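### 3.2 What people keep, and why they can't say

I went into the Flonddale interviews expecting to hear about wedding dresses. What I got, over and over, was plain tops. Of the 296 garments people brought along, the ones they talked about longest had no print (Figure 4), and my questions about fit got me nowhere!

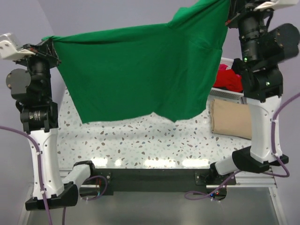
**Figure 4.** Green cloth, apparently a garment such as a T-shirt, with no printing visible.

Shuk-fan Huang, who coded the Condmont transcripts with me, reckons "I might need it" is doing a lot of work here. I agree, mostly. We heard it in 13 interviews, often from people who'd just told us they hadn't worn the thing in years (more on that in Section 4).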